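January 7, 2022 — gripper budget, second pass

Talked to Csaba before lunch. The number we can spend before the end of the quarter is 1519, shipping included. That has to cover finger spares, one new handheld unit if we go that way, and whatever mounting parts Shih-chieh needs. The old plan assumed two new units. Not possible at this price, so I am redoing the list.

What we have to decide is whether the present finger style is good enough for soft packaging. Chak-lun wants to switch to the Vanhove pads. Hsiu-ying thinks the long black fingers are fine and that we should spend on spares. I lean her way. Snack bags are the main item on the pick list for spring, and they are awkward: crinkly, clear film, lumpy inside. Orange pieces in a clear bag, fingers closed on it, bed setting with the gray tray farther back:

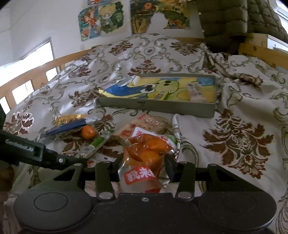

1. Fingers and pads
Quote from Drinar is 83 per pair for fingers in the current shape. Vanhove pads are 175 a set and need an adapter we don't have a price for. Asked Afshin to get the adapter price in writing. Until then I carry two pairs from Drinar and no pads.

2. Handheld unit
Hokell has one in stock, Nindano says 7 weeks. Hokell costs more but includes the screws and a spare linkage set. Need to check that their linkage holes match ours before anyone signs. Shih-chieh has the drawing.

3. Test items
Small stuff, paid from petty cash, not from this budget. Keep the mix wide — bags, flat foil packs, tubes, small fruit, paper. Chak-lun asked for more shiny wrappers. Fine by me, receipts to Csaba.

4. Not buying now
Second tray set, new bench light, the longer cable. Move all three to the next round.

Open:
Adapter price (Afshin)
Hole spacing against the Hokell drawing (Shih-chieh)
Does Drinar give a discount above two pairs? Hsiu-ying will call.
Csaba wants one page with totals, no options. I will write it once the adapter price is in. If it comes back high the pads are out and the difference goes to a third pair of fingers.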